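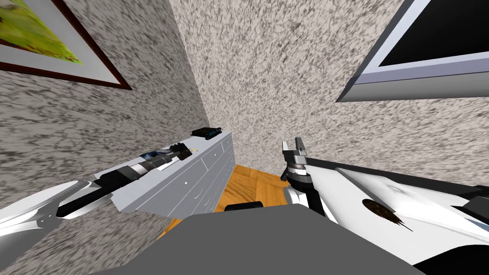

Review: Toivonen Portable Soccer Goal
Last updated: March 14, 2026

The Cilano Youth Football Association reviewed the Toivonen portable goal during its preseason program in August. Two units were purchased at the standard retail price from Bridora, and the manufacturer had no part in the review.

The goal is intended for training and small-sided matches. It arrives in one carrying bag with the net, corner fittings, ground anchors and a printed guide. Coaches at the Brurkosell training ground assembled the first unit in 30 minutes. The corner fittings are marked by letter, but the letters are small and difficult to read in evening light.

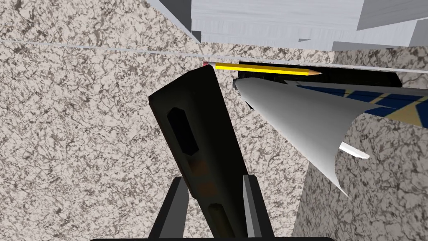 Pencil near the far end of a speckled countertop.

Both goals were used in 61 sessions by age groups from under-nines to under-fourteens. The crossbar remained straight throughout, and the posts did not loosen under repeated shots. The net was less satisfactory. Several clips came away from the left post of one unit, and a replacement set had to be ordered. Bridora supplied it without charge, although delivery was slow.

Stability on grass was good when all anchors were in place. On artificial turf the goal must be weighted, and no weights are included — a notable omission at this price. Clubs that train mainly on turf should allow for the extra cost. The goal should never be left standing unanchored.

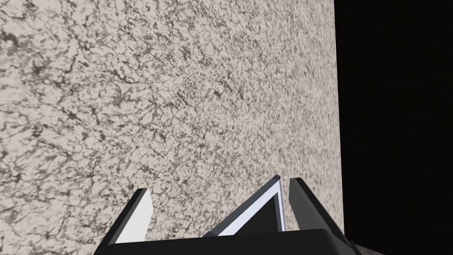 Stone surface with gray and charcoal veining.

Each unit costs $104. Cheaper goals are available, but those previously used by the Association rarely lasted a full season. The carrying bag is adequate, though its zipper is stiff and the shoulder strap is too short for most adults.

The Association rates the Toivonen goal as suitable for youth training on grass and will keep both units in use for the coming season. It is not recommended for competitive fixtures.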